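3.2 Ambiente simulado e coleta das demonstrações

A disciplina de projeto foi oferecida a partir de fevereiro, e as equipes trabalharam em duplas sobre o mesmo ambiente virtual, chamado Stirnisari. Cada dupla recebeu uma cozinha com mesa, geladeira e objetos pequenos, e devia teleoperar o robô de dois braços até completar a tarefa sorteada. A Figura 1 reúne duas vistas desse ambiente: (a) a vista da cabeça, com os dois braços e a mesa, e (b) uma vista próxima da garra.
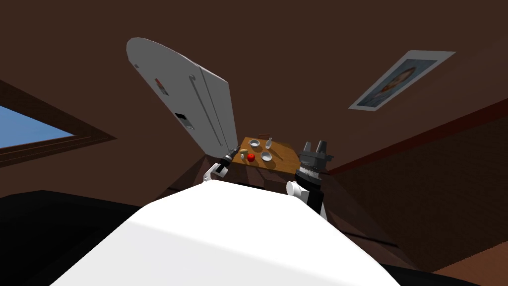 SIMULAÇÃO E PERCEPÇÃO

A vista (a) tem distorção forte, e os móveis aparecem inclinados. Decidimos não corrigir esta distorção antes do treinamento, porque a política recebe a mesma imagem que o aluno vê durante a operação. Nas tarefas de mesa, as duas tigelas brancas servem como destinos possíveis e a maçã vermelha é o objeto mais usado nas instruções. Os alunos relataram que a maçã se localiza com facilidade – o mesmo não foi dito da garrafa transparente.

No total foram gravados 195 episódios. Depois da revisão ficaram 156, e os restantes foram excluídos por interrupção do operador ou por falha do registro. A revisão foi feita com a ferramenta Druller, escrita pelos próprios alunos no semestre anterior.

A vista da garra foi acrescentada a pedido das equipes, que tinham dificuldade de julgar a profundidade somente pela vista da cabeça. Ela mostra os dedos abertos e aquilo que está atrás deles, neste caso uma superfície marrom, um painel cinza e uma haste fina. 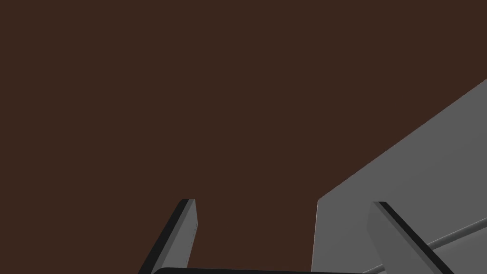 Li-hua Lo
Monitora da disciplina e responsável pela coleta

Figura 1. Vistas do ambiente Stirnisari: (a) cabeça; (b) garra, com os dedos abertos e sem objeto entre eles.

Imagens como (b) contêm pouca textura, e por isso a equipe Cleto propôs usar as duas vistas em conjunto, com pesos aprendidos. A equipe Fung preferiu somente a vista da garra na fase final de aproximação. As duas variantes foram treinadas com os mesmos episódios e com quase 100 épocas cada uma. A comparação, organizada por Yung-ching Su, é apresentada na Seção 4.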